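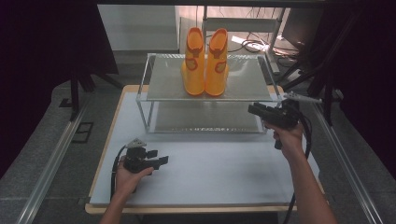

Home | Forums | Grippers and End Effectors | Tags | Log in

Flat fingers or soft fingers for hand-held grippers on glossy objects?
Posted in July by stutance_bench
3 min read

We are comparing two finger sets on our hand-held grippers before we order for the second station. Both hands are used, one gripper each, cabled back to the bench. The current test object is a pair of small yellow rain boots on a two-tier glass and metal rod rack. The boots have to be moved between the upper and lower shelves as a pair and end up side by side, toes to the front.

Set A is the flat rigid jaw that came with the grippers. Set B is a moulded soft finger from Darnard, 50 mm long. Same operator, same rack position, same lighting for both.

Across 428 attempts with set A we logged 117 rejects. Most were one of two faults:

- the boot rotates in the jaws when gripped by one side of the opening
- the jaw tip contacts a front corner post on the way in and the rack shifts

Set B stops most of the rotation but is wider at the tip, so post contact gets worse. The lower shelf is the harder one. It sits close to the tabletop and the upper pane limits the approach angle.

Separate problem, possibly related. Tracking on the right gripper drifts when it is low and near the rack. The left is fine. I had put this down to reflections in the glass but have not been able to confirm it.

Has anyone run both finger types on a similar task? I would prefer to keep one set for everything and not swap between objects.

ovon_user_north

We went through this with the Ovon hand units last year. Keep the rigid jaws and put a thin rubber facing on the inside surfaces. One millimetre is enough. You get most of the friction of the soft finger without the added width. Replace the facing when it goes shiny.

On the rotation, look at where the operator is gripping. If one jaw goes inside the boot and one outside, the load hangs well off the jaw centreline and it will swing whatever finger you fit. Gripping across the ankle is steadier if your stroke allows it. Measure the boot at that point and check it against your maximum opening before you change anything.

For the post contact, clamp or tape the rack to the table for a trial run. If your rejects drop, you were losing them to rack movement and the finger width is a secondary matter. I would also log upper and lower shelf attempts separately. A single reject figure for both tells you very little.

grey_rail

soft fingers every time. we changed over and never went back

calibration_bay

On the drift only. Test the glass theory directly: cover both shelves with matte paper, repeat the same low path with the right gripper, and compare. Then swap the left and right units and run it again. If the fault follows the unit, it is the unit. If it stays on the right side of the table, look at what the camera sees from there. Dark screens and bare metal rails in the background can give you trouble as well as the glass.

Check the cable too. We had a Van Rooij controller that dropped samples when the right-hand cable was pulled tight over the table edge. In the log it looked like drift. There were 1368 missing samples in one session, nearly all with the arm at full reach. A longer cable with a fixed strain relief on the handle cured it.

I have no view on the fingers, as we only run rigid ones.

Related topics | Report a post | Back to top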